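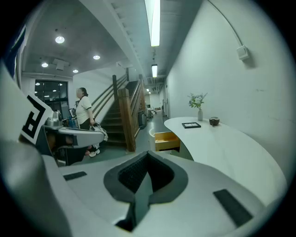 According to Yannick Hoarau, the first question from anyone opening this collection concerns the staircase, and whether its records may be used apart from those of the hallway. They may. Each record carries an `area` field, and the two areas are stored in separate folders.

## Jeltside Interior Record

The Jeltside record documents the ground-floor circulation areas of one building: the stairs, the handrails, the hallway, and the items people carry through them. It is maintained by the Pisharody office for use in planning repairs and refinishing.

### Contents

| Folder | Subject | Entries |
|---|---|---|
| `stairs/` | Treads, newel posts, handrails | 600 |
| `hallway/` | Walls, ceiling, light fixtures | 206 |

Entries are plain text, one per file, named by area and serial number. Wood finish is entered under `finish`, and wear on the treads under `wear`. Bags and other carried items are entered under `load`.

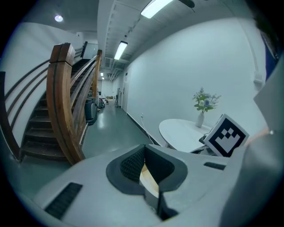
One reader of the August release asked that the newel posts be listed separately from the handrails, as the two are refinished under different work orders. The present release adopts this change. Older entries keep the combined code `NR` until they are reviewed.

### Known limitations

- Upper landings are not covered.
- Ceiling entries do not distinguish ductwork from structural beams.
- Entry 1411 is a duplicate and will be withdrawn.

### Revision

10 Mar 2024: newel post codes added.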